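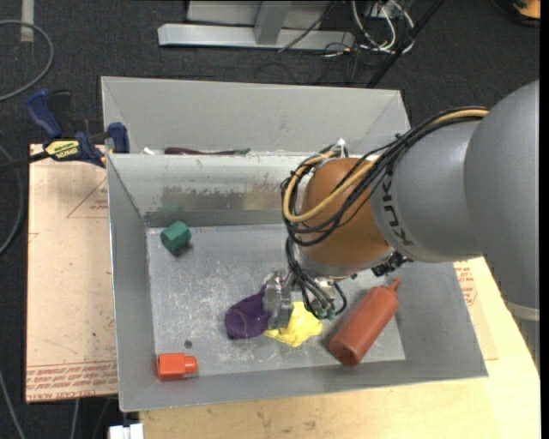

# Kerslake Hose Sleeve for bin-picking arms

If you run a gripper down into metal bins all day, you probably know the fault this sleeve was made for. An air line rubs on the rim, wears thin, and one afternoon the gripper lets go of its part on the way up. Ours did it at Unduna in May, over the gap between two bins, and we lost a whole shift looking for the leak!

Lemlem Dinsa found it in the end — a split you could only hear with your ear right up to the wrist (arm locked out, of course). She and Letay Wolde had the first sleeve sewn up a week later, and we love how simple it is. It wraps around lines already in place, so nothing has to be unplugged.

**What you get**

- One wrap sleeve, 309 mm long
- 6 soft ties
- A bright inner layer that shows through once the outside has worn

**Fits:** bundles up to 7 lines

**Before you fit it:** lock out the arm and bleed the air. Leave enough slack for a full wrist turn, then jog slowly through your deepest pick. A sleeve pulled too tight can drag a connector loose, and we've done that too.

Check it every 10 shifts. When the bright layer shows, swap the sleeve and look over the lines underneath before you restart.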